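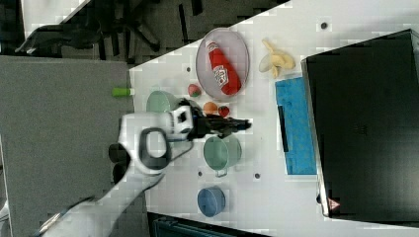 The table setup, arm partway out between the mugs and fruit.

Planner takes a huge detour to reach the strawberry - what am I doing wrong?

Asked by Mireille Nseir

Hi everyone! I'm having a great time with this project and I'm stuck on one silly thing. I have a tabletop pick task written in Vellden. The perception side finds the bowl, the mugs, the tray and the fruit, and passes them to the planner as collision objects. Grasps on the big stuff come back fast. As soon as I ask for the strawberry, the planner either fails or sends the elbow way up and around, 211 waypoints for a move that should be short.

What I've tried so far:

- raised the planning time from 2 seconds to 18, no change
- swapped the sampling planner for the other one that ships with Vellden
- shrank the padding on the gripper fingers

The start pose is fine and the goal pose solves in IK. The fruit sit close together, so I wondered about the grasp angle, but top-down and slanted both do it. Any ideas welcome!

Answer 1 (accepted)
by Mireille Khoury

Oh, I love this one, I lost most of May to it. I bet the strawberry is in your collision scene twice. Perception adds it as an obstacle, then the grasp step adds it again as the target under a new name. You allow contact with the target but the first copy is still sitting there, so any path that ends with the fingers around it is illegal. What you get is whatever odd pose just barely squeaks by.

Print the scene right before you call plan() and look for two entries at nearly the same spot. If they're there, pass the perception ID through to the grasp step and let it reuse the object.

The second thing to check is the box size. Small round things near each other tend to get merged into one cluster, and then your strawberry is part of a big block with its neighbors in it. Drop the cluster distance a notch and draw the boxes over the camera view. 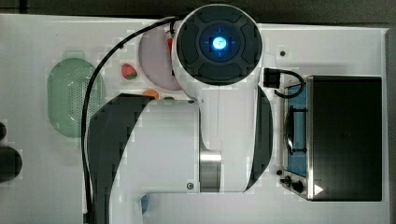 Also give the planner a joint-space seed close to where you want to end up. With a seven-joint arm there are so many ways to reach one point, and a random IK answer may have the elbow on the far side. I keep a short list of "home" poses, one per region of the table, and pick the nearest. My path for a similar grab went from 122 waypoints to 18 with that change alone - it felt like magic!

Answer 2

just use Prevance, it does the scene merging for you. havent tried it on fruit tho

Answer 3

+1 for the seed poses. One caution: if you turn on path shortcutting in Vellden, do it after the collision check settings are final. The shortcutter keeps its own copy of the padding values and won't pick up later edits. Restart the node if you aren't sure. The Akl wrapper has a reload call for this, but only in the newer build.

Comment from Mireille Nseir: It was the double entry!! Two strawberries, same spot, different names. Fixed the ID and it plans right away. Trying the seed poses next, thank you so much.

Last updated: Friday, July 18, 2025

Print this page
E-mail this page

Related questions
Vellden: collision object won't detach after place
How small can I set the cluster distance?
Prukier camera driver drops depth on shiny surfaces
Picking seed poses for a redundant arm
Akl wrapper: reload call missing after install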